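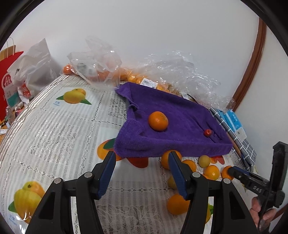 Ticket 3070, opened by me on May 22, 2025, and I'm sorry in advance for the length, but I would sooner give you too much than have you write back asking for more. The trouble is with the Nedine tablecloth, the white lacy one with the gray stripes and the fruit printed on it, and with what happens when I put a towel on top of it. I do all my fruit sorting at that table, and for as long as I've had the cloth I've laid a folded purple terry towel over it so that the oranges have somewhere soft to sit and don't go wandering off. The towel won't stay put. It rumples up, the front flap slides down over the near side, and before long the mandarin I set in the middle is the only one still on it and the rest of the oranges are down on the cloth with the little yellow-green ones. You'd think a cloth with mangoes printed all over the place would be friendlier to fruit!

**What I have**

- Tablecloth: Nedine, white, lace-look panels, bought from the Deng housewares shop
- Clear cover for it: Brultix, bought separately
- Towel: terry, purple, folded in half and then in half again
- Table: plain, level (I checked with my late father's spirit level, and the bubble sat dead center)

**What goes wrong**

1. I fold the towel, smooth it flat and line it up with the front edge of the table.
2. I start setting fruit on it, one piece at a time, with no pushing.
3. The bottom layer of the towel creeps toward me. The top layer stays where it was, so I get a ridge across the middle.
4. Anything in front of the ridge rolls down the flap.

It's worse on warm afternoons, when I think the clear cover gets a bit slick, though I may be imagining that. It is also worse when I'm in a hurry, and I don't suppose you can fix that one from your end.

**Tried so far**

*Washing the towel.* I had used fabric softener on it for years and wondered if that was making it slippery. Washed it on hot with no softener and dried it on the line. It came out rough as a doormat and slid just the same.

*Wiping down the cover.* Warm water and a drop of dish soap, then dried with a cotton cloth. Better for one evening. By breakfast it was back to its old ways.

*Taking the clear cover off.* The towel did hold a lot better against the bare cloth, I'll give you that. But then I dripped juice on one of the openwork panels and spent the rest of the night fussing over it with cold water and salt, so the cover went back on.

*Turning the towel around.* No difference, except that the fold was now on the far side and looked untidy.

*Weighing down the back edge.* I put a jar of marmalade on each corner. This worked nicely, but I kept knocking my elbow on them, and there isn't much room left over for fruit.

*Wuter grip liner, cut to size.* I bought a roll, cut a piece 60 cm wide and laid it under the towel. It's the best thing so far. The towel stayed flat through one whole bag of oranges. The catch is that the liner has left a faint waffle pattern on the clear cover, and I can't tell whether it's a mark that will wash out or a dent that's there for good.

**What I'd like to know**

Is the waffle pattern harmful, and will it come off? And is there a liner you'd suggest that won't do it? I don't mind paying for a proper one. The cloth itself I love, and I have no wish to send it back. My sister-in-law has asked for the same one, so please don't take this as a complaint about the pattern, which cheers up the whole room.

**Reply from Nedine support**

Thank you for such a thorough write-up! The waffle pattern is most likely a surface impression. Please take the liner off, lay a dry dish towel over the spot and leave it flat overnight. Try a thin cotton flannel under the terry towel in place of the rubbery liner, and fold the terry only once, as a thick fold tends to shear in just the way you describe.

**Update from me**

Did as you said. The pattern has faded to almost nothing, and I have to tilt my head toward the window to find it. The flannel grips well enough, and with a single fold there's no ridge. One orange still rolled off, but I had set it right on the edge. I'd like to keep the ticket open until June if that's all right, so I can see how it does once the kitchen warms up.

Status: open, waiting on customer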